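Laltine Table Cover Roll, Item 3123

Heavy brown paper for covering prep tables, craft benches and buffet counters. Each roll is 22 yards long and cuts with ordinary scissors. Tape it at the corners or fold it under the edge. 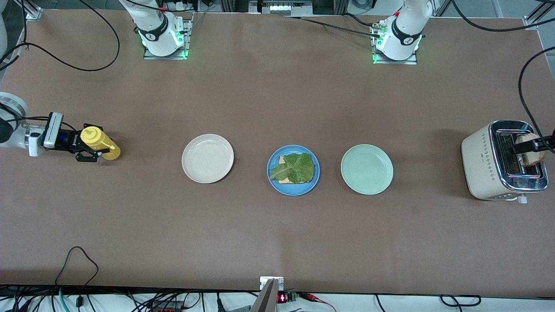 Can I use both sides?

The two sides have the same finish, so turn the sheet over once the first side is marked. Do not use it under hot pans.

Sold singly or in packs of 3. Orders placed before noon on Tuesday leave our Kikondale warehouse the same day — all others ship within 7 days. For bulk prices, ask for Macarena Carretero at the order desk.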